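Wusico opens refill tea counter in Likard

LIKARD, March – The tea company Wusico has opened its first refill counter, in the Harms arcade. Customers can bring their own jar and buy loose tea by weight, from 30 grams. 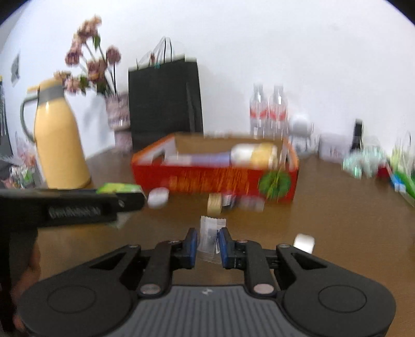 A small translucent packet with crimped ends.

The counter offers 15 kinds of tea, and most of them come from growers near Vitden.

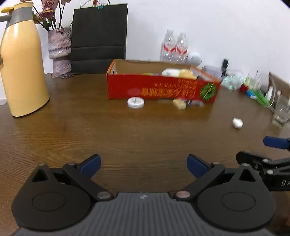 "Many customers asked us for smaller quantities, so they can try a tea before they buy more," said Thilini Matubbar, manager of the shop. "We are very glad to offer it now."

The first 500 visitors will receive a free cup. The counter opens daily at 9 a.m.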